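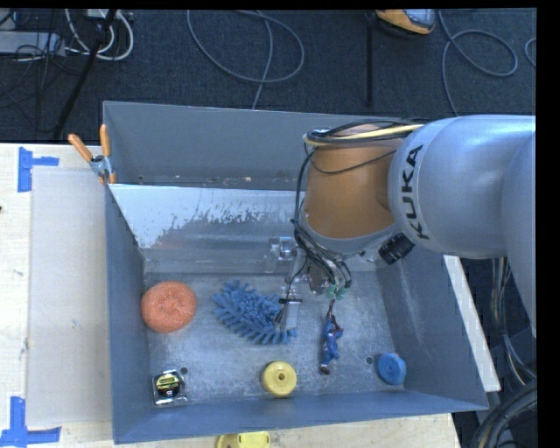
What should a small firm budget for first when it decides to buy a picking robot? The things that go round the arm, and the hours of the person who will look after it.

Home | Opinion | Buying and Planning | Letters | Archive

September
By the Stores and Plant columnist

Most of the budgets I get shown have the arm on the top line, in bold, with a price copied from a quotation. Under it comes a line for the gripper, a line for installation and then a line called sundries. The sundries line is usually a round number that somebody typed in before lunch. I think the order should be turned over, and I think the people who sign these things off should refuse to look at the arm price until the rest has been filled in.

I have sat on the buying side of four of these projects. Three of them went over, and in none of the three was the arm to blame. The arm cost what the quotation said it would cost. The money went on hoses, fittings, cable, brackets, a second gripper finger after the first one bent, a better bin, a bench that didn't move, and days of somebody's time.

Look at any picking cell while people are still working on it. There are air lines to the tool and cables looped over the floor. There is a bin held with a spring clamp and tape on the table to show where things go. All of it had to be bought or found by someone, and every piece will be replaced by something more permanent if the cell is ever to run without a minder. The clamp is cheap. The fixture that takes over from the clamp has to be drawn, made and fitted, and it belongs in the budget from day one.

The worst of the three was at Namton, where the plan was to pick mixed returns out of a bin and put them on a belt. The integrator, Gruretti, gave a fair quotation and stuck to it. What was missing was on our side. We had sent them a list of our best-selling items, and they tested on those. Returns are not best-sellers. Returns are a scrubbing pad, then a tape measure still in its clear packet, then a brush head with soft strands all over it. A finger gripper copes with some of that and struggles with the rest. We ended up paying £3,722 for a second tool and the changes to the air supply that went with it, and that came out of a sundries line of £500.

I don't blame Gruretti for this. They asked what we wanted picked and we told them. We should have walked to the returns cage with an empty tote, filled it without choosing, and posted it to them. It would have cost us the carriage. I now think no purchase order for a picking robot should be raised until that tote has gone out and a report has come back saying which items were missed and why.

Then there is time. On the Zamani job somebody kept a proper log, and between delivery and handover our own staff put in 183 hours. None of those hours were in the budget, as wages were treated as already paid for. That is a poor way to look at it. The technician who spends a morning tracing a cable that snags when the wrist turns is not servicing the conveyors that morning. At Zamani the conveyor servicing slipped and we paid for it later, under a different heading, so the robot looked cheaper than it was.

The usual argument against all this is that a full budget kills the project. If finance sees the true figure, finance says no. I have heard this from engineers I respect and I understand it. But a project that gets through on a low number has to come back for more, and the second request is read much less kindly than the first. Resel, who lease cells by the year, have done well out of firms that were caught like this and could not face asking again. Leasing suits some sites. It is an expensive way to cover up a bad estimate.

My own preference is for a budget in two parts. The first pays for a trial on a bench, with your own mixed goods, a hired arm if you can get one, and a named person given the hours to run it. The second is written after the trial and covers the real cell. If the trial goes badly you have lost the smaller sum and you still have the bench.

I would also put the spares in writing. Fingers, tube fittings, a spare cable set, whatever pads or cups the tool uses. At one site we were stopped from a Sunday morning until the parts counter opened again, for want of a fitting that would have sat in a drawer.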